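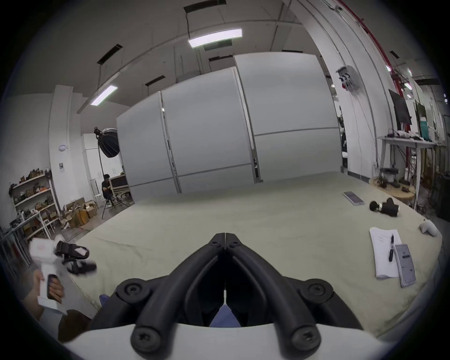 Hand-held grippers out on the floor at Jullgate, with the cloth-covered table and the softbox light at the back of the room.

Four screws. If you want to know whether a hand-held gripper has been looked after, Stela Furtună says, look at the big torx heads on the hubs, two up top and two down low, and see if the edges are still crisp. Chewed-up heads mean somebody was in a hurry. She can spot one from across the room, and she will walk over and take the tool out of your hand, very politely, before you've finished your sentence.

Furtună keeps the grippers running at Jullgate, a workshop that records people doing everyday table tasks so that robot arms can learn the same moves. The model she spends her days with is called the Drandelix. It has two curved black linkages on round pivots, jaw tips that meet in a narrow seam, and a white housing underneath. A person holds it, squeezes, picks something up, puts it down, and does that again until lunch. It's a wonderful little machine, and it gets worked very hard.

What wears out first? The pivots, always the pivots. Each one has a thin washer inside, and once it flattens the tip on that side starts to drift. You don't feel it on a phone or a notebook. You feel it on a pen! A pen rolls, and if one jaw arrives a hair late the pen is already gone.

So the day starts with the seam. Furtună closes the jaws on a strip of ordinary printer paper and pulls. If the paper drags evenly, the tool goes to the table. If it slides out on one side, the tool goes to the bench and the screws come out in a fixed order, upper left, lower right, upper right, lower left, never all the way until the linkage is supported. She learned that order from a manual by Stoica, the shop that machines the arms, and then changed it, and then changed it back after a spring got away from her and stayed lost for a week behind a shelf.

The logbook is my favorite thing in the building. It runs to 751 entries, most of them four or five words long. "Left hub gritty, cleaned." "Tip pads swapped, both." "Fine, operator tired." Tool 119 has a page and a half to itself, with a column of exclamation points down the margin. Tool 143 has one line, and people ask for it by number.

Then there's the strap. Putting a clamp on a hand-held tool sounds like the easy part, and it ate most of July. Too loose and the clamp creeps during a take. Too tight and it pulls the housing just enough to change how the trigger feels. They went through 2 designs before settling on one from Clekia, a small supplier that sews its straps to order, and the fitting rule is now written on tape over the bench: snug, then back off one notch.

I asked for a turn and got one. Furtună handed me a freshly serviced tool and pointed me at the pale cloth. The trigger has a light, even pull, and near the end of its travel you get a faint tap through the handle as the tips meet. I must have opened and closed it thirty times before I picked anything up (she waited). My first grab was a small plush toy, which is very forgiving. My second was the pen, which I dropped, and then dropped again.

"Slower at the bottom," she said. "Let it close before you lift."

Third try, up it came. By then she had her paper strip out and was already checking the next one.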